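Part-Time Cook and Meal Program Assistant
Gatlow Community Meals
Location: 218 Bhatia Street, Gatlow
Hours: 24 per week, Tuesday through Friday
Start: January

Gatlow Community Meals cooks and delivers lunches to older adults who live alone or have trouble shopping for themselves. We are hiring one part-time cook to work under our kitchen manager, Kianoush Ansari. The position is open because our current cook is moving to full-time work at our Mekbridge site.

Last year the Gatlow kitchen sent out meals to 309 households. Most of the people on our list are over 70, and many are on low-salt or soft diets. The menu runs on a four-week cycle and is set by the kitchen manager, but the cook is expected to suggest changes when a dish comes back uneaten or when the produce delivery is short.

What you will do

Prepare soups, stews, grains and vegetables from written recipes, starting at 6:30 a.m.
Portion meals into trays and label them with the date and diet type.
Check and write down food temperatures before the trays go out to drivers.
Put away the Wednesday grocery delivery and rotate stock in the pantry and walk-in.
Test small batches of new recipes before they go on the menu.
Clean your work area and equipment at the end of each shift.
Help with the evening cooking class for seniors at the Ulia Center, one evening a month. These hours are paid and count toward your weekly total.

What we are looking for

At least one year of paid cooking work in a cafeteria, restaurant, school, hospital or similar kitchen. Experience with special diets is helpful, but we will train the right person. You should be able to read a recipe and scale it up or down without help.

You need a current food handler card or must get one within 30 days of starting. We pay the fee. You must be able to lift 40 pounds and stand for most of a shift. A driver's license is not required for this job.

Spanish or Farsi is a plus. Many of our clients call the kitchen directly and the cook sometimes answers the phone.

Pay and benefits

The pay is $21.50 an hour, with a raise to $22.25 after six months. Part-time staff earn paid sick leave and get nine paid holidays. Lunch is provided on every shift. There is free parking behind the building, and the 828 bus stops across the street. Health insurance is not offered for this position.

How to apply

Send a resume and a short note telling us where you have cooked and which days you could start. A formal cover letter is not needed. You can mail your application to the address at the top of this page, attention Kianoush Ansari, or leave it at the front desk on weekdays between 9 a.m. and 3 p.m. Please put job number 678 on the first page.

Interviews will be held in person and last 45 minutes. Finalists will be asked back for a paid two-hour trial shift. We will ask for two work references at that point and not before. A background check is required before the first day.

Posted 9 November 2024. Open until filled.
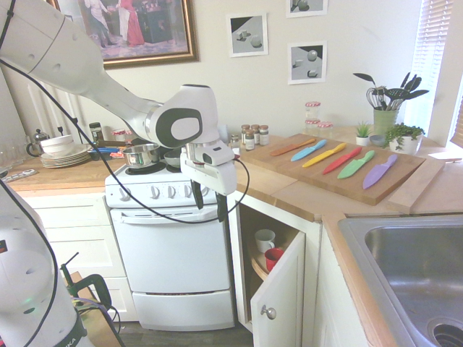
Coil stove with two pots.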